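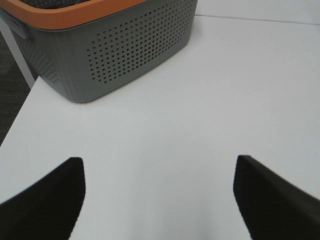
Too many holes and the wall goes soft, too few and you may as well buy a bucket, was how our guide at the Cultmont storage fair summed up the business of perforated baskets. I went in February to look at options for the supply room at work and ended up spending most of the morning on them.

The fair takes up 2 halls. Hall A is shelving, racking and office tables. Hall B is small storage: bins, crates, drawer inserts and baskets. Doors opened at 9 and the parking lot was already filling. Admission was free with a printed badge.

The gray basket with the orange rim was the one I kept going back to. It has small round holes in neat rows on the walls and a slot under the rim to put your hand through. It sat on a white table next to the carpeted aisle, so I could get a decent look at the base. The lower corners are rounded, so I would expect them to wipe out easily.

Ultinico had the largest stand, with 16 basket sizes on display. Their stacking models lock at the corners and felt secure when I lifted a pair. The lids cost extra. Srithong showed mostly woven goods, nice to look at but wrong for a room where people toss in cables and tape. Virer makes label holders that clip over a rim. I bought one pack to try. They fit rims of a standard thickness, and the sales rep could not tell me whether ours qualify.

Lunch was sandwiches from a cart in the lobby. The afternoon talk on stockroom layout ran long and I left before the end.

Minimum orders are the catch. One supplier wanted 800 pieces before quoting a wholesale price, far more than we need. I took two catalogs home and asked for a sample of the medium size.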